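打印本页 | 用电子邮件发送

鸡蛋装托与存放:纸浆托的几点记录

2023年2月17日

一月起家里改为散装买蛋,不再买带盒的。散装便宜,缺点是回来要自己装托。前后换过两种托:Clamo 的透明塑料盒和普通纸浆托。塑料盒盖子扣得紧,但杯位偏浅,大号蛋放进去会顶盖,用了两周后改作放螺丝。现在只用纸浆托。

尺寸方面,重点看杯位间距。我量过手头的纸浆托,相邻杯位中心距为46毫米,中号蛋放入后,蛋与蛋之间留有空隙,取放时手指能伸进去。间距再小,拿中间一枚就容易碰到两边。

装托顺序固定为先后排、再中排、最后前排。从前排开始装的话,手要越过已经放好的蛋,袖口容易带到。每排内部从哪一端开始无所谓,我习惯从右端开始。

三排五列的托,后两排装满,前排右端放了一枚:

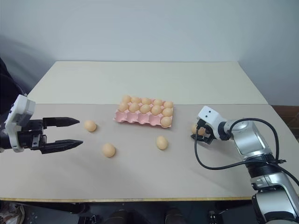
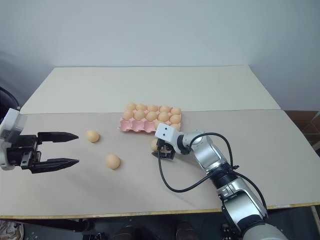
放蛋时大头朝上。气室在大头一侧,这样放置蛋黄不易贴壳。散蛋分不清大小头时,横着看轮廓,较钝的一端即为大头。蛋入杯后松手前轻轻转一下,确认坐到底,坐歪的蛋在移动时会晃。

台面也有讲究。蛋直接放在硬台面上会滚,桌子若有坡度更明显。我用 Wosow 的水平尺查过餐桌,长边方向每米差2毫米,后来在桌脚下垫了薄片。拼接台面注意接缝,两块板有高差时,托不要骑在缝上。

关于清洗:入库前不水洗。表面有脏污的用干布擦,擦不掉的单独放,先吃。水洗会破坏蛋壳外层的保护膜,洗过的蛋当天用掉。

冷藏时整托放在中层靠里,不放门架。门架温度波动大,开关门还有震动。我在 Goicoechea 冰箱的中层放了温度计,连续看了3天,读数稳定在5度,符合要求。

纸浆托的寿命取决于受潮情况。杯底发软、边缘起毛就换,不要晒干再用。有裂蛋流出蛋液的,整托丢弃。叠放不超过两层,上层旋转九十度,让凸起错开。

下一步打算给托侧面贴日期标签。试过 Dradedura 的可移除标签纸,在纸浆表面粘不牢,隔夜翘边。目前用铅笔直接写在托沿上,字迹偏淡,能看清。

打印本页 | 用电子邮件发送

近期文章
冰箱中层与门架温度对比
餐桌调平:垫片厚度怎么算
Clamo 塑料盒改螺丝收纳
米桶密封圈更换记录
散装干货的标签写法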